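Color blocking (interior painting)

Color blocking is a way of decorating a room or a piece of furniture with large, flat areas of different colors set side by side. The colors meet directly, with no pattern to soften the change, and much of the pleasure comes from the line where they touch. The approach works on walls, doors, shelves, screens and storage boxes, and it is one of the most forgiving and delightful ways to bring strong color into a small space.

Overview

A blocked scheme usually has one quiet color and one loud one. The quiet color takes the larger area, often a gray-green, a clay or an off-white, and the loud color is held to a strip or panel. Royal blue, tomato red and egg-yolk yellow are favorites for the strip. A narrow band of a truly saturated color can wake up a whole corner, and it is remarkable how much life it gives to the muted shade next to it!

White is commonly added as a third area. It gives the eye somewhere to rest and makes both neighbors look cleaner.

Muted greens

Sage, slate and teal are closely related and are often used together. All three contain some gray, and all three change a great deal with the light. A sage panel that looks silvery by a window may seem almost teal in a shaded hallway. Painters who love these colors (and there are many) tend to test them on a large card and carry it from room to room before choosing.

The Swedish decorator Sixten Lundgren built much of his teaching on this kind of green. His handbook Hallon, named after the Swedish word for raspberry, sets a gray-green beside a brighter partner on nearly every spread, and includes 40 pairings with notes on how each one behaves in morning and evening light.
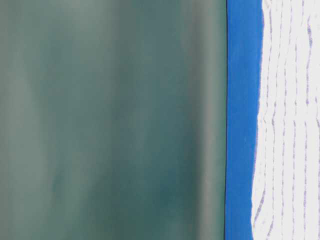

Muted gray-green beside royal blue, with a thin dark line between them and white at the right.

The dividing line

Where two blocks meet, the edge may be left plain or marked with a thin dark line. A plain edge looks modern and a little flat. A dark line, nearly black, works like the leading in a stained glass window and makes each color seem richer. It can be painted, taped, or left as a narrow shadow gap between two panels.

Not every edge has to be crisp. A ragged border between a strong color and white gives a looser look, close to torn paper, and many decorators enjoy using one sharp edge and one rough edge in the same scheme. Lundgren called this the Bremano edge, after the house where he first tried it, and the name is still used by his former students.

Finish and sheen

Matte paint shows color at its most even. Satin and gloss pick up pale vertical highlights on any curved or angled face, so a single green can appear to hold several shades at once. The Cimwood screen, a folding design with 13 narrow panels, was made to show this off, and it is a joy to walk past.

Later use

Interest in the method grew again after the exhibition Lysenko Rooms, which opened in October with 17 painted interiors. Its catalog was printed in 900 copies. A second set of rooms, this time furnished with blocked cupboards and bookcases, was added on 3 Nov 2019.

See also: Accent wall; Stenciling; Two-tone furniture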